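Print this page | E-mail this page

Stores and Workshop Practice
Week 2 handout: cords, leads and how we put them away

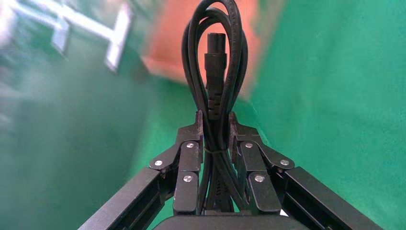 Righto, before anyone rolls their eyes at a whole session on power cords, I did the stocktake at the Osholm store last December and it came to 1,836 leads. Almost 100 of them were knotted together in a single tub! It took Tin-yau Chou and me a whole afternoon (and a packet of biscuits) to get them apart.

So, coiling. Start at the plug end and make your loops about as long as your forearm. Let the cord fall the way it wants to go. If it fights you and starts making a figure eight, give it a little roll between thumb and finger and carry on. Please don't wind it around your elbow, I know your dad does it that way and so did mine, but it puts a twist in every turn and the poor thing never lies flat again.

Then the tie. I like it around the middle or a bit lower, snug enough that the loops stay put when you pick the bundle up. Don't haul on it until the insulation pinches. Reusable ties are in the grey drawer, and the thin throwaway ones are fine for anything going into long storage.

The bit I'm fussiest about is the ribbed section behind the plug, the strain relief. Never start your first bend there! Give it a few centimetres of straight cord, then curve. Same goes for unplugging: hold the plug, not the cord.

Labels go on after coiling. Syahrul Yusof has the printer in the Lloyd room, and bundles for the Besel shelves need the shelf number as well (the one we did as a demo was 812).

For next week, coil and tie two leads of different thickness, bring them along and swap with a neighbour. Read the Stilton notes up to the part on testing and tagging.

Print this page | E-mail this page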